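Stana Revises Steel Scrap Grading Rules for Regional Sellers

October 31, 2002

Stana, the regional scrap exchange, has issued a revised grading schedule for mixed steel turnings and punchings. The new schedule replaces the one in force since June and applies to all lots offered through the exchange, including those already listed but not yet weighed.

The main change concerns oil content. Lots with more than 2 percent cutting fluid by weight will be moved down one grade. Under the old schedule the seller could dry the material and ask for a second reading at no charge. Sellers may still ask for a second reading, but the fee will be theirs and the lot will be held off the market until the result is filed.

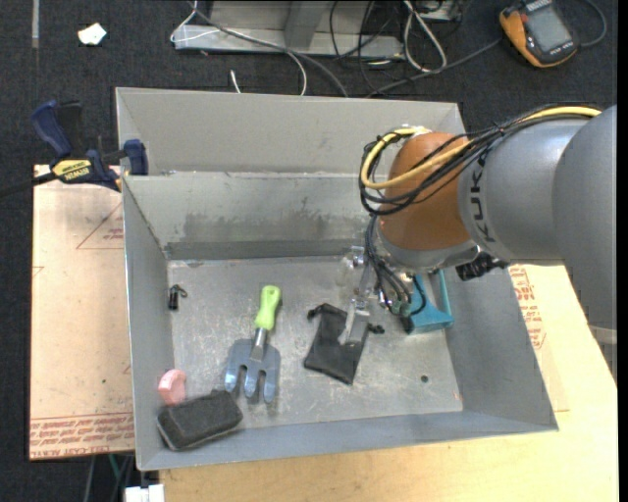
Larysa Derkach, who heads grading at Stana, said the old rule had produced long delays at the weighing stations. "A lot would be read, pulled, dried and read again, and the buyer had a truck standing in the yard the whole time," she said. "The reading at the gate is now the reading that counts unless somebody pays to challenge it."

The exchange handled 2,717 lots in the period covered by its last report. Of the grade disputes filed in that period, 80 percent involved fluid content. The rest concerned mixed alloys, undersized pieces and paperwork errors.

Brestirico, a buyer of turnings for foundry use, said it supports the change. Skyrme, which sells stamping waste from two plants, has asked for a longer notice period. Its purchasing and disposal manager, Dwynwen Dafis, said smaller shops do not own spinning equipment and will have to let material drain before shipping.

"Draining takes floor space, and floor space is the thing they are short of," Dafis said.

Limits on nonmetallic content, piece length and rust are unchanged. Stainless and tool steel lots remain under a separate schedule. Printed copies of the revised text can be picked up at any Stana weighing station. Written comments will be accepted by the grading office until the end of the quarter.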